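Tableware rules for hand-held gripper sessions: what changes from October

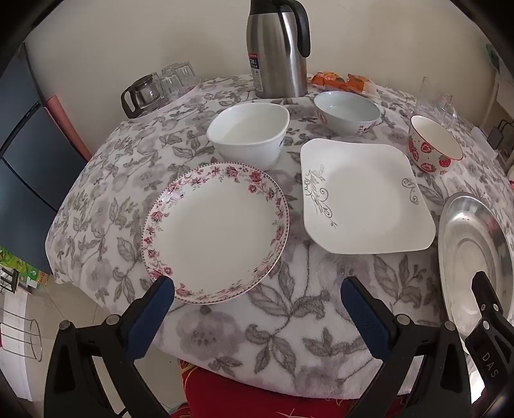

The working rules for recording household tasks with hand-held grippers have been revised, and the new version applies at all sites from the start of October. Most of the changes concern breakables. Under the old rules a table was passed as ready if everything on it could be reached with one gripper. That did not say much about glass. A clear tumbler or a clear mug against a cream wall is hard to pick out on the recording, and a coffee pot lying on its side near the corner of a tablecloth needs a different approach from a flat plate in the middle. The revised rules ask the operator to note the position of every glass item before the first take, and to record whether it is upright, upside down or on its side.

Tablecloths stay in. Jadwiga Walczak at Gomedine had proposed bare tabletops only, on the grounds that cloth can drag when a finger pad catches it. The working group heard from operators at Bratormont, who pointed out that people eat off tablecloths at home and that the recordings should reflect this. The compromise is that a cloth must be smoothed before each session and checked again after every 7 takes. If it has shifted, the operator stops and resets.

Finger pads are now treated as a wearing part. Each pair is to be inspected at the start of the shift and changed after 60 hours of use, or sooner if the rubber is nicked or shiny. Screws on the mounting brackets are checked at the same time. Sites should keep a written log with the operator's initials. A ticked box is no longer enough.

Where two grippers are used at the same table, one operator calls the moves. The caller says which item is next and the other operator holds still until it has been set down. Achilleas Karras asked for this after reviewing 124 session reports, in which contact between grippers was the most common reason for a discarded take.

Chipped or cracked pieces come off the table straight away and are not to be glued and returned. Food packets may be used as props but must stay sealed.

Operators who trained before July 9, 2019 need to do the short refresher, which takes 3 hours and can be done at their own site. Iestyn Mathias is handling bookings. Comments on the wording of the two-gripper rule should go to Styliani Drakos, who will collect them for the next revision.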